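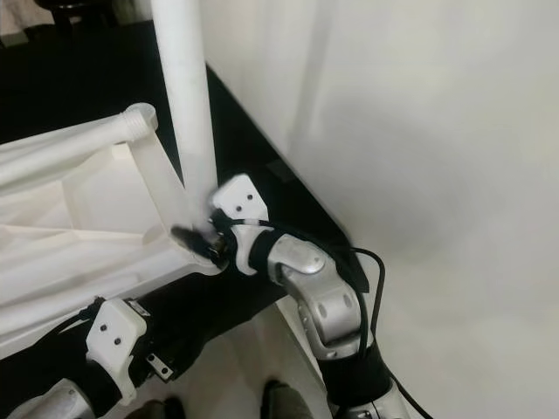
The paper that brought Tukoston and Jilgate to the same table runs to 40 pages, and 22 of them deal with customs forms. Delegations from the two governments initialed it on November 10, 2025, after five years of talks that stopped twice over transit fees. It still has to pass both parliaments.

Tukoston has no coast. Most of its freight leaves by a single road through Jilgate to the port of Palaniappan, a distance of 800 kilometers. Under the old rules, a truck was stopped at the border, opened, weighed and charged a fee set by the officer on duty. The new text replaces that with one sealed inspection at the point of loading and a fixed rate per axle, payable in either currency.

Byung-chul Um led the Tukoston side. He is a former transport minister and took the post when the second round of talks broke down. His first act was to take fishing rights off the agenda, a subject on which a landlocked state had few claims and his predecessor had spent most of a winter.

"We had three files open that did not concern us," Um said. "I closed them and kept the road."

Jilgate's chief negotiator, Tania Mondal, had a different problem. Transit fees pay for a large part of the budget in her country's two border provinces, and both governors belong to the opposition. She agreed to the fixed rate only after the finance ministry promised to make up lost revenue until the next election. The promise is in a side letter, which has not been published.

Critics in both capitals have asked to see it. Bit-na Do, who sits on the foreign affairs panel in the Tukoston parliament, said she would not vote on a treaty whose costs were set out in a separate document. Her party holds enough seats to delay the vote but not to block it.

The disputes clause is short. Each side names one arbiter and the two choose a third. If they fail to agree within 40 days, the matter goes back to the foreign ministers, where most of the earlier disputes came to rest. Ro-un Wang, a trade lawyer who advised neither delegation, calls the clause workable for late payments and weak for anything larger, such as a border closure.

Zivia, the neighbor to the north, was not a party to the talks. It has offered Tukoston a rail route of its own, and its envoy met Um in February. No terms were announced.

Ratification hearings open first in Jilgate.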